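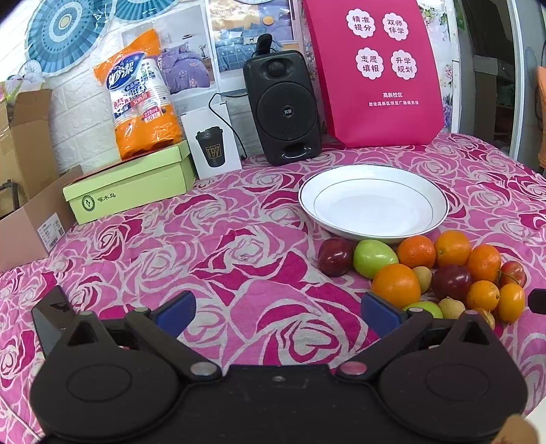 Category: Staff forum, Minutes

Tadotero, Abu Hammour branch
Minutes of the May staff forum on the fruit plating project

Present: Carla Kanaan (chair), Omar Ghanem, Dulce Tapia, Jihad Sfeir, Nuwan Debnath (minutes)
Apologies: none

1. Minutes of the last forum
Agreed, with one correction: the Redby order is for the hotel breakfast plates only. The office baskets stay as they are.

2. Progress on the gripper sessions
Omar reported, and it was a pleasure to minute! The team has now recorded 76 good runs of picking up fruit by hand gripper and setting it on a plate. Vundesska has looked at the first batch and is very happy with the apples. Oranges are coming on well. The little mandarins are still the awkward ones, because they roll when a pad touches them off centre, and Vundesska would like more of those next.

Dulce said the knack is in the approach. If you come in level and close slowly, the fruit stays where it is. She has been plating fruit by hand for years and was surprised how much she had to slow down and think about what her fingers normally do without asking. Jihad agreed and said his first few tries were dreadful (his word) but that he now looks forward to his turn.

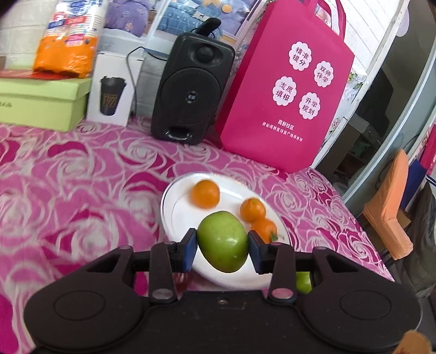 Green apple between the pads, over the plate with the mandarins.

Carla asked whether we should stick to one kind of fruit per run. Omar said no, mixed is better, as the real plates are mixed and the arm will have to cope with red and green apples next to oranges of all sizes. The plain white plate stays for now. Patterned cloths underneath are fine and Vundesska has asked for more of them, the busier the better.

Action: Dulce and Jihad to record a mandarin set before the next forum.

3. What changes for the plating team
This was the longest item and a very good discussion. Carla confirmed again that all 13 plating jobs are kept. When the arm arrives it will take the early breakfast plates, the ones that now have people in before 7 in the morning. Everyone present was glad of that, Jihad most of all.

Dulce asked who decides when a plate is not good enough. Carla said the person on shift does, always, and can stop the arm without ringing anyone first. Dulce would like this in writing and Carla will see to it.

Nuwan raised the early shift allowance. Some people count on that money and will miss it if the start time moves. Carla did not have an answer yet but accepted that it needs one before any rota goes out. Omar suggested the time spent recording runs should be paid at the trainer rate, as it is teaching, even if the pupil is a machine. There was warm support for this.

Action: Carla to put the stop rule in writing and bring figures on the allowance and the trainer rate.

4. Comfort and breaks
The gripper gets heavy on the wrist after a while. Jihad has been swapping hands, Dulce rests her elbow. Agreed that a recording turn should last no longer than half an hour, with a swap to other work afterwards. Omar will ask Vundesska if a lighter model can be had.

Action: Omar.

5. Who would like to learn
Six more people have put their names down since the sign-up sheet went up in the break room, including two from the cold store, which is lovely to see. Dulce offered to show them all the basics in pairs. Omar will sort out times with the shift leads.

6. Any other business
Jihad asked what happens to the fruit after a session. Bruised pieces go to the juice bench, the rest may be eaten by whoever is there. The sheet for the summer outing is with Nuwan.

Next forum: June, same room, straight after the late lunch.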